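Clostotix – Documentación
Inicio | Guías | Preguntas frecuentes | Registro de cambios
Preguntas frecuentes sobre la recogida de demostraciones
Última revisión: 2022-09-22

¿Qué se considera un episodio?
Un episodio es una grabación continua de una tarea teleoperada, desde que el operador cierra el circuito de mando hasta que lo abre. Contiene los flujos de vídeo, las posiciones articulares, el estado de la pinza y una instrucción en lenguaje natural. Los fragmentos sin instrucción se guardan, pero no pasan al conjunto de entrenamiento.

¿Qué cámaras se graban?
Una cámara fija superior y una cámara de muñeca. Ambas se sincronizan con el reloj del controlador. Si uno de los dos flujos pierde más de cinco fotogramas seguidos, el episodio se marca como incompleto y no se corrige a mano.

¿Cómo se prepara la mesa?
El editor de escenas de Marwood propone una lista de objetos y el operador los coloca sin plantilla. Las posiciones no se anotan: se extraen después de la vista superior. No es necesario despejar la mesa entre dos instrucciones si la segunda puede ejecutarse con la disposición que ha quedado.

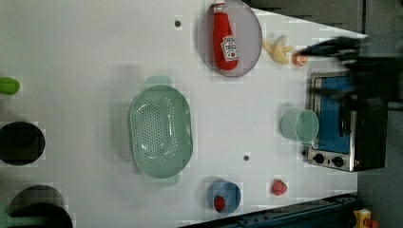 La densidad de objetos es un parámetro de la escena y se fija antes de empezar la sesión. En las escenas de cocina trabajamos con densidad alta, de modo que cada instrucción compite con varios objetos que no intervienen en ella. Un plato con una botella de kétchup atravesada, un escurridor ovalado verde menta, un plátano de juguete a medio pelar y un horno tostador a la derecha dan una disposición válida. También se admiten objetos volcados, como el vaso verde tumbado junto a la puerta del horno – la política debe aprender a tratar orientaciones poco habituales.

¿Se descartan los fotogramas con desenfoque de movimiento?
No. El desenfoque aparece también durante la ejecución autónoma, y un filtro por nitidez eliminaría sobre todo los tramos de desplazamiento rápido. Solo se descartan fotogramas corruptos, es decir, los que el decodificador no puede reconstruir.

¿Cómo se redactan las instrucciones?
En infinitivo, con un solo verbo principal y con referencias que se puedan resolver en la vista superior. «Poner la fresa en el escurridor» es correcta. «Recoger un poco» no lo es. Si hay dos objetos de la misma clase, la instrucción debe distinguirlos por color, por posición o por el recipiente en el que están. Las instrucciones se revisan con la herramienta Belhaj, que rechaza los pronombres sin antecedente y las medidas absolutas.

¿Para qué sirve la cámara de muñeca si ya existe la vista superior?
Para la fase final de aproximación, en la que el brazo puede ocultar el objeto a la cámara fija. El modelo recibe las dos vistas en cada paso y no se le indica cuál debe pesar más.

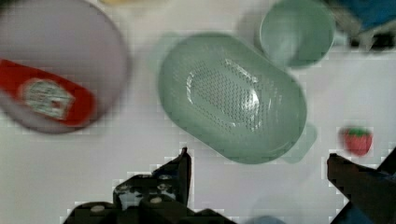
El campo de visión de la muñeca está calibrado para que la pinza no salga nunca de la imagen. El valor de montaje es de 54 milímetros entre el soporte y la brida; con otro valor hay que repetir la calibración extrínseca. Con el montaje correcto, los dos dedos entran por la parte inferior y dejan entre ellos un hueco amplio de mesa, útil para estimar la apertura. La posición relativa también se lee bien: la fresa queda justo por encima del dedo derecho y el borde del escurridor, sobre la punta del izquierdo. Los artefactos de compresión en los contornos se toleran mientras el objeto siga siendo identificable.

¿Cuántos episodios contiene la versión actual?
La versión publicada incluye 732 episodios aceptados de un total de 791 grabados. Los restantes siguen disponibles en el archivo de rechazados, con el motivo codificado en el campo correspondiente.

¿Se conservan los episodios fallidos?
Sí, con etiqueta propia. Un agarre fallido seguido de una corrección dentro del mismo episodio se acepta como éxito. Un objeto caído fuera de la mesa cierra el episodio como fallo.

¿En qué formato se entregan los datos?
En el contenedor Reketti, con un archivo por episodio y un índice común. Los vídeos se almacenan comprimidos; las señales del brazo, sin pérdida. El lector antiguo dejará de mantenerse en noviembre.

¿Se pueden aportar episodios grabados en otra instalación?
Sí, siempre que incluyan los parámetros intrínsecos de ambas cámaras y el modelo de pinza. Los episodios externos se publican en una partición separada y no se mezclan con la de validación.

Volver al índice | Guía de calibración | Notificar un error en esta página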